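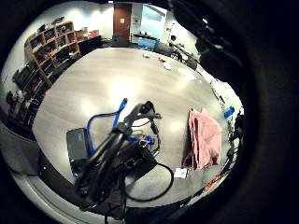 Rodica Vasiliu told us in January that the bus survey would only work if we stopped asking people how they felt about the bus and started asking what time they left the house. We rewrote the form that week.

Our project looked at why students in Rarnetcombe who live within walking distance of Route 2 still get driven to school. The route runs from Clinel through the center of town and stops across from the gym.

Method

We handed out 3,000 paper forms through homerooms at the four schools on the route. Students filled them in at home and returned them to the main office. We got 2,062 back. Forms with no departure time were kept but left out of the timing charts. Struan Lennox typed in the answers and Teodor Oprea drew the stop map.

Results

The morning bus reaches the high school at 7:52, and first bell is at 7:55. Most students who wrote a comment mentioned this gap. A late bus means a tardy slip, and three tardies means detention.

The second problem was the stop on Serrano Street. It has no shelter and no curb cut, and the sidewalk ends before you get to it. Of the returned forms, 800 named this stop as the closest one to home.

Cost came up less than we expected. Many families did not know that the student pass also covers weekends — we didn't either.

Limits

The forms went out in cold weather, so the answers may be different in spring. The middle school got its forms a week late. We also did not ask about after-school jobs, and we should have.

Next step

We sent the stop map and the timing charts to the town transit office on Apr 19, 2019, and asked for the morning run to leave Clinel ten minutes earlier.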